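4.2 Software for picking from the bin
Print this page | E-mail this page
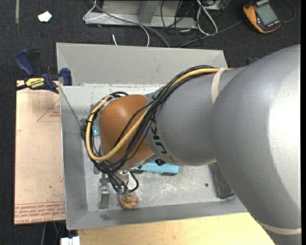 Figure 4. The bin cell, with the arm reaching over the bin.

So far I've talked about the picking problem as if the planner had a clean view of the world. It doesn't, and this section is about what we did in software to live with that. We call the whole stack Trilidano. It has a perception node, a grasp planner, a motion planner and a small supervisor that keeps the other three honest, and I wrote most of the supervisor myself, so blame me for that bit.

Let me start with perception. Our first version tried to put a name to every object before it would suggest a grasp. This was slow and rather silly. A rigid box is easy enough, but anything soft or crumpled changes shape each time it gets touched, and the model we'd stored for it was out of date after one go. So we threw the names away. The perception node now splits the depth image into patches, fits a little plane to each one, and scores the patch on how flat it is and how far it sits from the nearest wall. The grasp planner never hears whether it's looking at a carton or a bag (I was sure this would hurt us, and I was wrong).

The walls were the next headache. Sloping sides are lovely for sliding things back towards the middle, but they play havoc with collision checking. If you model the bin as a plain upright box, the planner turns down perfectly good grasps near the floor and happily accepts bad ones near the rim! We swapped the box for five flat plates, each with its own angle, and we refit the plates at the start of every run. The bin does get nudged, and the clamp only does so much.

Then there are the cables and hoses. An arm on a data sheet is a neat row of smooth shells, but a working arm has a great bundle strapped along the outside of it, and the bundle bulges out by a different amount depending on how the wrist is turned. We tried simulating it as a chain of short links. It looked splendid on screen and it made the planner crawl. What we use now, borrowed from the Khasawneh planner and trimmed down a good deal, is a set of 19 spheres hung off the forearm and wrist. Their radii grow and shrink with the wrist angle, using a lookup table we filled in by hand over one very dull afternoon. It's crude. It also errs on the fat side, so we lose a few grasps in the corners that a braver planner would have taken, and I can live with that.

For motion planning we keep 2 candidate paths alive at any time. One goes straight to the best patch, and the other goes to the runner-up by way of a hover point over the rim. If a check fails on the first path, the supervisor switches to the second without stopping to ask perception for a fresh image. Getting that handover smooth took far longer than I'd like to admit — the joint speeds have to match at the switching point, and our early attempts gave the arm a nasty little twitch.

We tuned all of this in Hundero, our in-house simulator, over 1,000 made-up bin layouts, before moving the same code across to the cell. The only thing that changes between the two is the driver layer, Katum, which turns planned paths into set points and logs everything with a shared clock. I can't recommend the shared clock enough. Before we had it, perception and motion each kept their own time, and I spent a good part of February chasing a fault that was just two logs drifting apart.

One thing still bothers me. The supervisor treats a lost grasp and a grasp that never took hold as the same event, and it retries both in the same way. They ought to be handled separately, and Section 4.3 sets out how we plan to tell them apart from the logged signals.

Print this page | E-mail this page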